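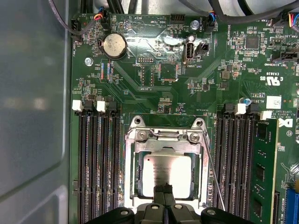 Board side, top half. Battery and the INT_USB2 port.

Internal USB port on the motherboard – safe to use for a boot stick?

Posted in: Small Servers and Home Storage
14 replies

rpylypenko
I picked up a used Dell tower from an office clearance and I'm turning it into a file server for the house. The side panel is off and I found an upright USB Type-A port on the board itself, labeled INT_USB2. I had never seen one inside a case before. My old desktops only had the pin headers.

The plan was to put the operating system on a USB stick in that port and leave all the drive bays for storage. Questions:

Is this what the port is meant for, or is it for some accessory I don't have?
Will a stick get too warm in there?
Should I change the coin cell while the case is open? I have no idea how old it is.

The seller gave me no paperwork and the support page for this model is gone.
Rostyslav

jondik_fan
Yes, that's a normal use for it. Office towers and small servers often had one so you could boot from a stick or plug in a license dongle without it hanging out the back where somebody could pull it. Use a short stick.

Change the battery. They cost next to nothing and you already have the panel off.

Wai-kit Wei
I'd say no to the stick. The port is fine, the stick is the problem. Cheap flash drives are not made for an operating system writing logs all day. I had one go read-only after a few months and the machine would not come back after a power cut. Get a small SSD, put it on a SATA port and leave the USB port for installing from.

jondik_fan
Depends on the system. If it loads into memory and only writes when you change a setting, a stick will last for years. Mine has been going since the house before this one.

Wai-kit Wei
And if it doesn't load into memory? He hasn't said what he's installing. A used 55 GB SSD is cheaper than the "good" stick people always end up recommending in these threads.

rpylypenko
I haven't decided on the system yet. I was going to try two or three of them. I do have an SSD here, but it would use up a SATA port and I wanted those for the big drives.

Rania E.
Before you touch the battery, go into the setup screens and write down every page, or take pictures with your phone. When the cell comes out you may lose the boot order, the SATA mode, the fan settings and the clock. I swapped one on my mother's PC and it came back with the SATA mode changed, and it wouldn't start until I put that back.

Also unplug it from the wall first and hold the power button in for a few seconds. Touch bare metal on the case before you reach in.

Rostyslav, what size is the cell? Most boards take a CR2032, but read what's stamped on yours before you buy.

rpylypenko
I'll read it when I have it out. Good point about the settings, I would not have thought of that.

Another thing I noticed. There's a socket marked FAN_SYS2 with a fan plugged in, and a small header in the corner marked FAN_HDD. Can I put a fan for the drives on that one?

prodromos_s
The name suggests a drive fan, yes. Check the pins before you plug anything in. On some of these office boards the fan headers are smaller than the usual size, or the pins are in a different order, and a regular case fan won't fit or won't turn. A meter costs less than a board.

If yours turns out to be the small type, there are adapter leads. I got mine from Gullau, but any parts place will have them.

Also look in the setup for a fan warning. Some machines stop at startup with an error if they expect a fan and don't find one, and others don't care.

old_bay_door
What about HDD_TEMP? It's printed near the top, next to BEEP. If that's for a temperature probe, then the drive fan might be controlled by it and run flat out, or not at all, without the probe.

prodromos_s
Could be. That would be my guess from the name too, but without the manual it's a guess. I would leave it alone and watch the drive temperatures in software for the first week. Anything under 55 C I wouldn't lose sleep over, and lower is better.

Wai-kit Wei
55 is far too warm for drives that run day and night. I start looking at airflow at 40.

prodromos_s
I said I wouldn't lose sleep, I didn't say it was a target. Mine sit in the thirties.

Shih-chieh Chou
Back to the boot stick. I ran a stick in an internal port for a long time and heat was not a problem, but clearance was. I bought a normal full-length one and the side panel would not close over it. Measure from the top of the port to the panel before buying. Mind the cables too. In my case the power bundle pressed on the stick and it worked loose whenever I moved the tower.

If the name means USB 2.0, and I think it does, don't pay extra for a fast stick. Startup will be a bit slow and after that you won't notice.

jondik_fan
Agree with all of that. And keep a copy of the stick. I have a second one taped inside the case, made right after I got everything working. If the first one dies I swap them and carry on.

Wai-kit Wei
Fine, with a copy it's a reasonable setup. I would still use the SSD.

rpylypenko
Update from this evening. I photographed all the setup pages, unplugged it and changed the battery. The old one was a CR2032. The clock went back to the factory date, and the boot order was reset, so thanks to Rania for the warning. The SATA mode stayed the same.

I booted an installer from the internal port with no trouble. For now I'm going with a short stick, and I'll make a copy of it when it's set up. If the system I choose writes a lot, I'll move it to the SSD and give up one bay.

I haven't touched the FAN_HDD header. I need to borrow a meter first.

Rania E.
Good. Write the date on the new battery with a marker before you forget.

old_bay_door
Post what you measure on that header, please. I have a Whiteley tower with the same label on the board and I've been wondering about it since November.

rpylypenko
Will do.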